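Skakwood Vehicle Services
Progress report to the Narnden Transport Skills and Repair Fund
Project: Shared workshop for brake and suspension repair
Reporting period: second half of year one, closing in September

1. Summary

The grant supports a shared repair workshop in Narnden where small garages can book a lift, use test equipment and send staff for supervised training. The workshop opened on schedule. Bookings were slow during the first weeks and have since reached the level set out in the grant agreement. Spending is within budget except for compressed air, which is covered in section 4.

2. Work carried out

The workshop completed 700 jobs in the period. Most were brake pad and disc replacements on cars and light vans, followed by coil springs, drop links and lower arm bushings. Of the garages that signed up, nine now book on a regular basis. The remainder have used the workshop once or have yet to make a booking, and Jolán Tóth is contacting each of them by phone.

The roller brake tester was out of service for part of the period while a load cell was replaced. Jobs that needed a printed brake balance were sent to Mészáros at the agreed rate, and the cost was met from the contingency line. The tester has been recalibrated and is back in daily use.

3. Training

Béla Rácz delivered the brake hydraulics course to 40 technicians. The course covers fluid testing, bleeding procedures on vehicles with electronic stability control, and the release of electric parking brakes before rear pad changes. Participants asked for more time on the last subject, and the course has been extended by one evening session.

The suspension course has not yet begun. Kálmán Takács has written the material, but the spring compressor ordered for it did not meet the specification and was returned to the supplier. A replacement is on order from Plikach. The fund will be told as soon as delivery is confirmed.

4. Finance

Staff costs and rent are in line with the forecast. The compressed air line is overspent because the existing dryer could not be repaired and had to be replaced. Boglárka Barta has proposed moving the underspend on printed materials to cover the difference. We ask for the fund's written approval of this transfer. The full statement of accounts is supplied separately.

5. Risks

Parts supply remains the main concern. Lead times for some rear calipers have lengthened, and vehicles waiting for parts occupy lifts that others have booked. A new rule now requires parts to be on site before a lift is confirmed – early results are good, though two garages have objected to it.

6. Next period

We expect to run the first suspension course, complete about 100 jobs a month and review the hourly lift charge. Dardo Bustos will remain the main contact for the fund and will arrange the site visit requested by the grant officer.
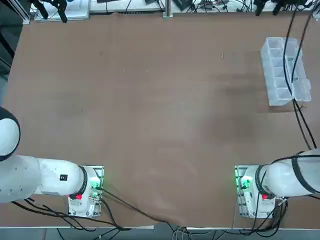 The visit can take place on any morning after 9, when the lifts are in use and Mr. Rácz is available to discuss the training records. Copies of the booking log and the calibration certificate will be ready for inspection at the front office.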